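Laundry tasks join the hand-held demonstration set

By Laiba Ghumman, Clenia newsletter
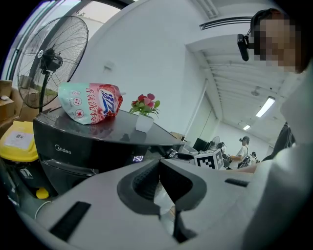 Why collect demonstrations with a hand-held gripper when the arm can be driven remotely?

Speed is the main reason. An operator holding the gripper works at close to normal human pace and feels contact directly through the fingers. Remote control through the leader arm is slower, and the operator judges contact by eye. The cost is that hand-held recordings contain no joint angles for the arm, so every path has to be checked for reach before it is used in training.

The appliance group has now moved from kitchen work to laundry. The first block covers five tasks: pick up a detergent pouch from the top of a machine, set it back down upright, open a lid, close a lid, and move a small object out of the way before opening. Each task is recorded as a separate episode. Chained episodes will follow when the single tasks pass review.

Hatem Tahiri wrote the protocol and Refugio Ledesma runs the sessions. The target is 300 accepted episodes per task. An episode is accepted if the gripper pose is tracked from start to finish, the object ends up in the state named on the task sheet, and the operator's free hand does not touch the object. Episodes in which the operator drops the object and picks it up again are kept under a separate label. Mostafa Chraibi has asked for more of these, as the policy trained on the kitchen set had almost no examples of recovery and tended to close on empty air after a miss.

Pouches are the hard part of the block. A rigid bottle can be gripped anywhere along its body with the same opening. A pouch changes shape as the fingers close, and the contents shift to the low end when it is lifted. Operators in the pilot solved this without thinking about it, by gripping near the heavier end and turning the wrist on the way up. They did not all turn it the same way. Two habits in one data set gave a policy that hesitated between them, and on the arm this showed up as a short oscillation above the object before each grasp. The task sheet now specifies the direction of the turn for the first half of the episodes. The second half is left free.

Glossy surfaces are the other known problem. Reflections on a polished lid move with the camera, and the tracker sometimes takes them for fixed points. Pose drift in the pilot reached 21 millimeters over one long episode, which is enough to miss a lid edge. Abdelkrim Benjelloun has added a filter in Zaki, our tracking package, that discards points whose motion does not agree with the rest of the room. It adds time to processing and none to recording. Operators are still asked to begin each episode with a slow sweep of the surroundings, held for the full count on the task sheet.

Remote control has not been dropped. Lid opening needs a steady upward pull along an arc, and the people recording it by hand tend to shift their feet partway through. The arm is bolted down and has no such option. For that task, 10 percent of the episodes will be recorded through the leader arm at the Pirkmont site, so that the training set includes motions the arm is known to be able to complete. Benjelloun will compare three mixes of the two sources and report grasp success and lid success separately. The earlier practice of a single combined score hid a good deal — a run could fail every lid and still look acceptable.

Changes that affect operators:

Finger opening is now zeroed at the start of each session, with the jaws fully closed. Do not zero between episodes.

Hold the gripper still for two seconds before and after each task. Review has been rejecting episodes that start in motion.

Swap objects and starting positions according to the sheet. Repeating one layout is quicker and produces a policy that works on one layout.

Note any slip by voice at the time it occurs. Written notes added afterward could not be matched to the recordings in most cases.

Session logs go to Trinik as before. Ledesma is reviewing the first batch of pouch episodes and will return rejected ones with a reason code. The lid tasks are scheduled to open in December, depending on the results of the reach check. Questions about the protocol should go to Tahiri, and questions about tracking to Benjelloun.

3 comments
21 shares

Recent items
Reason codes for rejected episodes, revised
Kitchen set: what the missed grasps had in common
Leader arm calibration at Pirkmont
Zaki release notes
How to write a task sheet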